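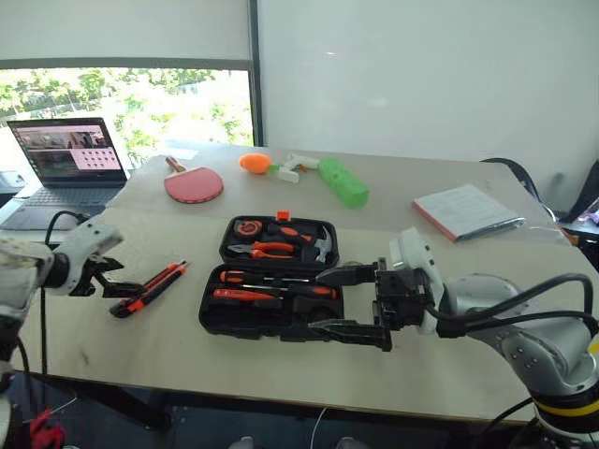

Caleo watch party: room check before the finale

We do this every time a serial reaches its last week, and I do think it makes for a nicer evening (remember the cliffhanger we missed in May!). Tick as you go and write beside anything that needs seeing to.

1. Exits. Both doors open fully, no coats on the handles. OK. The side door sticks a little, so give it a good shove.

2. Seats. Limit is 50, and 41 of you have put your names down for Onach's wedding episode, so there's room for a few cousins. Keep the middle aisle clear, even when Pelletier turns up at the mandap and everyone wants to stand.

3. Cables. Speaker lead taped down along the wall. Tape lifting near the back, please redo before 7pm.

4. Extension leads. No more than 4 plugs on the long one, and the tea urn gets its own socket. OK.

5. Sound. Loud enough for the whispering scenes, though I'd turn it down before the title song, which always comes in like a train. Not yet tested.

6. Stream. Clikero login works, subtitles on. OK.

7. Snacks. Nuts on a separate table with a label. Label missing!

Comments

sofa_critic: Can we add tissues to the list? If Onach forgives her mother-in-law I shall be no use to anyone.

teaandserials: Redid the tape at the back, it's holding nicely now.

mehndi_fan: 300 episodes and he still hasn't read that letter. See you all at seven, I'm bringing samosas.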